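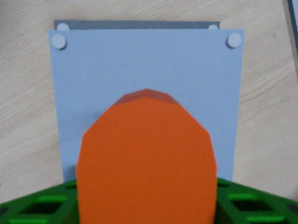
Brukell hand grain mill: eight months of grinding my own flour

I have wanted a grain mill since I was in college and ate a slice of rye at my friend Menaka's apartment that tasted like a whole different food from the rye I grew up with. Menaka Bhattacharjee had a mill clamped to the end of her ironing board (no counter space!) and she'd ground the flour that morning. I asked about a hundred questions and then did nothing about it for years, mostly because the electric ones cost more than my oven and the cheap hand ones looked like they'd give up after one loaf.

Then my sister gave me some birthday money and I bought the Brukell. I paid $156 including shipping, which at the time felt like a lot for something with no plug. I've used it nearly every week since, I've lent it out, dropped it once, taken it apart more times than I needed to, and I love it. It does have faults, and I'll get to those, but I want to be clear up front that I'm a happy owner and this will read like it.

What comes in the box

The mill body with the hopper already on, the crank and its handle, a clamp, a set of steel burrs installed, a little brush, and a folded sheet of instructions that covers putting it together and then just sort of stops. There's nothing in there about how fine to grind for what, or how to clean it, or which grains to keep out of it. I ended up learning all that from forums and from Menaka, who is very patient on the phone.

Putting it together took me one cup of coffee. The only part that tripped me up was the adjustment knob, which has a spring behind it, and if you unscrew it all the way the spring goes across the kitchen. Mine went under the stove. If you have a cat, put the cat in another room first.

It's heavy in the hand, in a good way. The crank has a long arm and the handle on the end spins freely, so your palm doesn't get rubbed raw. My mother-in-law had an old mill with a fixed handle and I could never get through more than a cup on that thing without switching hands and complaining.

Clamping it down

Please check the thickness of your table before you order. The clamp opens wide enough for my kitchen table and for the workbench in the garage, but it would not go on the counter at all, there's a lip on the underside that gets in the way. I've seen people bolt theirs to a board and then clamp the board, and I may do that one day, because the kitchen table is where homework happens and I'm always asking somebody to move.

I put a square of old leather belt between the clamp and the wood. A folded dish towel works too but it creeps. Without anything at all the clamp will leave a ring, and I have the ring to prove it.

How it grinds

So well! I'd read that hand mills can't do fine flour in one pass, and I went in expecting that, and for hard wheat it's half true. If I set it tight from the start the crank gets stiff and I get tired and cranky (sorry). If I do one pass fairly coarse and then run it back through on a tight setting, the second pass goes fast and what comes out is soft and fine and smells like warm hay. I could stand there with my nose over the bowl all day.

For one loaf I grind about 3 cups of wheat berries. Both passes together take me 22 minutes at a relaxed pace with the radio on. My husband can do it faster because he treats it like a contest. Rye is a little softer and easier on the arm. Soft white wheat is a dream, you barely feel it, and the pancakes you get out of it are the reason my kids stopped rolling their eyes at the mill.

Oats I had trouble with. Rolled oats just sit in the hopper and bridge over the hole, and you have to keep poking them down with a chopstick. Whole groats go through fine. Corn needs to be cracked first on the loosest setting or it jams, but once it's cracked you can take it down to a beautiful gritty cornmeal. I made cornbread with it in May for a potluck and three different people asked me for the recipe, and the recipe was the one off the back of the baking powder can. It was all in the corn.

Don't put anything oily in it with the standard burrs. I tried flaxseed because I get ideas. It turned into paste and packed itself into every groove and I spent the evening with a toothpick.

The bread itself

I don't want to oversell this part. My first two loaves with fresh flour were bricks. Fresh whole grain flour drinks up more water than the bag kind, and it wants longer to soak it up, and I was following my usual recipe to the letter. Once I started adding a good extra splash of water and letting the dough sit for a while before kneading, everything changed. Now the crumb is open and springy and the crust gets this deep nutty flavor I never got from store flour.

I still cut it with bread flour for sandwich loaves. Half and half is what my family likes best. All whole grain is for me, toasted, with too much butter.

A neighbor of mine, Yasmine Ouazzani, borrowed the mill for a long weekend to grind semolina for flatbreads, and she brought it back with a stack of them wrapped in a towel, still soft. She said the coarse setting gave her the best texture she'd had since moving here. She has since ordered her own, and now we split big bags of wheat between us and it's a lot cheaper that way.

Cleaning

You never wash the burrs with water. I brush them off after every use, and every so often I take the front plate off and brush behind it too. A handful of dry white rice run through on a medium setting clears out most smells and old bits. The hopper is a separate piece and comes off, so you can wipe it out, just let it dry all the way before it goes back on.

The little brush in the box started shedding bristles within a few weeks. I didn't love the thought of those ending up in a loaf, so I swapped it for a clean paintbrush. It's a silly thing to cheap out on when the rest is so well made.

What I'd change

The knob has no markings. You turn it and it gets tighter, and you turn it the other way and it gets looser, and there's no way to tell where you were last time. I put a dot of nail polish on the knob and another on the body for my bread setting, and a second color for cornmeal. Works great, but come on.

The hopper is small. One loaf's worth of wheat doesn't fit in one go, so you stop and refill. You can buy an extension for it, and I haven't, because the money could go toward wheat.

Flour also comes out in a wide spray, especially on the second pass. The first few times I had a bowl underneath and a dusting on the floor, the chair and the dog. I now use a wide mixing bowl with a dish towel draped from the mill down over the rim and that catches nearly everything.

And it's loud in its own way. It won't wake the house like an electric mill, but there's a low grumble that travels through the table, and if someone is trying to do math at the other end you will hear about it.

Compared with the others I tried

Before buying I got to try two others. The Vaveser belongs to Menaka's brother and it's a smaller, lighter mill with stone burrs. It makes lovely fine flour and folds up into a drawer, and if I only baked once a month I might have picked it. The crank arm is short though, and my shoulder knew about it the next day.

The other was a Shemweta, an electric one, at the shop where I buy my grain. It was very quick and very fine and sounded like a plane taking off. If you have bad wrists or bake for a crowd, go electric and don't feel guilty for a second. The woman at the shop uses hers every day at six in the morning, and her neighbors must be saints.

I like doing it by hand. I like that the kids take turns, and that I can take it out on the porch when the weather's nice.

Parts and service

I did drop it once, carrying it in from the garage with my arms full, and the handle bent. I wrote to the company and got an answer back the same afternoon, and a new handle came in the mail with no charge. The burrs are sold separately and so is the clamp. I haven't needed either. After 8 months mine are still grinding the same as they did when new, as far as I can feel.

Who should get one

If you already bake bread and you're curious, get it. If you don't bake yet, I'd start with a bag of good flour and see if you enjoy it before spending this kind of money. Anyone with sore shoulders should borrow one first and grind a full loaf's worth, both passes, before deciding.

My rating is four and a half out of five, and I took the half off for the knob and that brush.

Next up for me is chickpeas, which Yasmine says have to be cracked in two rounds before you even think about the fine setting. I've also got a sack of spelt from Florance that I'm saving for pizza night, and if it goes well I'll put the dough recipe up in a separate post.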